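Visita al taller de Lenia: la célula simulada y su mantenimiento

En junio pude visitar Lenia, en las afueras de Ustimberg. Éramos un grupo de 12 personas y la visita empezó a las cuatro, más tarde de lo previsto. Nos recibió Dirk Reinholz, encargado de la célula de manipulación, y nos llevó primero a la sala donde se prepara la copia simulada del brazo.

El procedimiento me pareció muy ordenado. Antes de cambiar una pieza en la célula real, el equipo prueba el agarre en el simulador con un cubo de colores. Se revisa la apertura de los dedos, la altura de la muñeca y la posición del cubo entre las puntas. Apinya Duangkaew, que escribe las hojas de mantenimiento, tiene una lista de 28 puntos, y 4 de ellos se refieren solamente a la pinza.

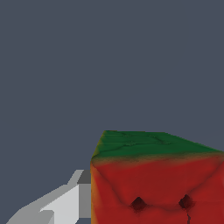
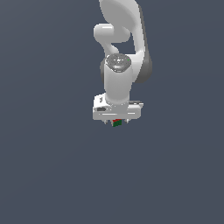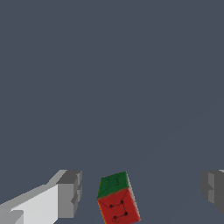
Simulación de la célula de Lenia: la pinza y el cubo de prueba.

Pregunté por qué el cubo lleva dibujos en las caras. Apinya me explicó que con una cara lisa es difícil notar un giro pequeño, y que las marcas ayudan a comparar una prueba con otra. Cuando el giro es mayor de 2 grados, se vuelve a calibrar la muñeca y se repite la prueba desde el comienzo.

Después pasamos a la célula verdadera, que aquel día estaba parada para engrasar las articulaciones. El armario de repuestos está a la derecha de la puerta, con los dedos guardados por pares. Dirk insistió en que los dos se cambian siempre juntos, aunque solamente uno esté gastado. Me quedé con ganas de ver este cambio, pero el autobús de vuelta salía a las seis.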